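**Furkstead print shop changes how it stacks and sorts returned magazines**

The Woreck reading room in Furkstead has changed how it handles printed matter that comes back from its lending shelves and from the waiting areas it supplies. Starting in June, magazines, catalogs and fashion inserts are sorted by trim size first and by title second. The old order, title first, had been in use since the room opened.

The change affects anyone who drops off or picks up paper at the Greenberg Street counter. Hours stay the same. The counter opens at 9 a.m. and the last drop-off is at 4:30 p.m., except on Friday, when sorting takes up the afternoon and the counter closes at noon.

Woreck supplies printed matter to 12 sites in the town, including two dental offices, the bus station and the Skinura hair salon. Each site gets a flat bundle and sends the previous one back. Bundles used to be made up by title, with large and small items mixed. According to the reading room's notice to its sites, the mixed bundles were the main source of damage. A small booklet placed under a large one leaves a step in the stack, and the larger sheet bends over it. Covers printed with a heavy layer of dark ink crack along that bend, and the crack shows as a white line.

Under the new order, a bundle contains items of one trim size only. The spine direction alternates every four items, so the folded edges do not build up on one side. A bundle is limited to 60 items or to the depth of the tray, whichever comes first. Stapled and glued items go in separate bundles. Loose inserts are pulled out and stacked on their own.

Loose inserts and thin brand booklets make up a larger share of the returns than the reading room had planned for. They tend to be printed on coated stock, slide against each other and come out of a bundle at an angle. They are also hard to sort by title, as many carry only a brand name and a page of photographs. The notice asks sites not to try to match an insert to the magazine it came from. Inserts are filed under the name printed on them, in the largest lettering if there is more than one.

Orientation is not checked at drop-off. Returned items may be face up, face down or upside down, and they are turned at the sorting table. Earlier instructions asked sites to face everything the same way, and few did. The reading room found that turning the items at the table took less time than sending bundles back. 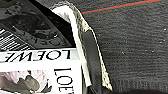

## What goes where

Sorting is done in one pass. Each item is lifted from the top of the return stack, turned so that the lettering reads correctly, and placed in one of four trays:

- Large format, stapled
- Large format, glued
- Small format, any binding
- Loose inserts and single sheets

Items with torn covers go in a box under the table and are checked at the end of the day. A torn cover is repaired with clear paper tape on the inside. If the tear runs into the spine, the item is recycled. Water-stained items are recycled without checking, as are items with pages stuck together.

Brand booklets with dark covers get one more step. They are placed with a sheet of plain paper between each pair. Dark coated covers pick up scuffs and fingerprints more easily than light ones, and the ink can rub off on a white page next to it. The plain sheets are reused until they show marks.

Address labels are removed before an item goes out again. Labels on coated covers usually peel off cleanly. Labels on uncoated stock do not, and they are covered with a blank label of the same size. Barcodes printed on the cover are left alone.

## Supplies and storage

The trays are shallow cardboard lids saved from paper deliveries. They are marked on the short side with the format and nothing else. The reading room tried deeper boxes in the spring and went back to lids, which allow a stack to be picked up from all sides. Deep boxes also encouraged overfilling, and the bottom items came out curved.

Bundles are tied with flat cotton tape, one turn in each direction, with a piece of scrap board on the top and bottom. String and rubber bands are no longer accepted on returns. String cuts into the edges, and old rubber bands stick to the covers. Sites that have run out of tape can ask for more at the counter.

Finished bundles are stored flat on the lower shelves along the back wall. Nothing is stored upright. Thin booklets that stand on edge without support start to lean within days and keep the curve after they are laid down. The upper shelves hold blank labels, tape and scrap board.

## Effect on deliveries

Delivery days do not change. Sites will see a difference in what they receive: a bundle will be all large or all small, and the two types will alternate. A site with a narrow rack can ask for small format only. A site that wants mixed sizes can ask for two half bundles, tied separately. Requests take effect with the next delivery.

The salon and the bus station received trial bundles before the change. Both asked for the plain sheets to be taken out before delivery, as customers were leaving them on the seats. The reading room now removes them when a bundle is packed for delivery and keeps them at the sorting table. Dark-covered items are put on top of the bundle, where there is the least pressure.

The bus station also asked for fewer fashion inserts. Most of its readers have only a few minutes, and the inserts were ending up on the floor. Its share now goes to the salon, which keeps them on a low table.

## Donations

Donated magazines are still accepted at the counter, up to one armful per visit. Larger amounts need to be arranged in advance. The reading room takes issues of any age as long as they are clean and dry. Fashion, travel, cooking and home titles go out fastest. Programming manuals, phone books and loose newspaper are not accepted.

Donors do not need to sort anything. Bags and boxes are emptied at the counter and handed back. Subscription cards can be left in place and are removed during sorting.

A printed copy of the new sorting order is available at the Greenberg Street counter, and one will be included in the next bundle to each site. The reading room plans to review the tray sizes in the fall, when the heavier holiday catalogs begin to come in.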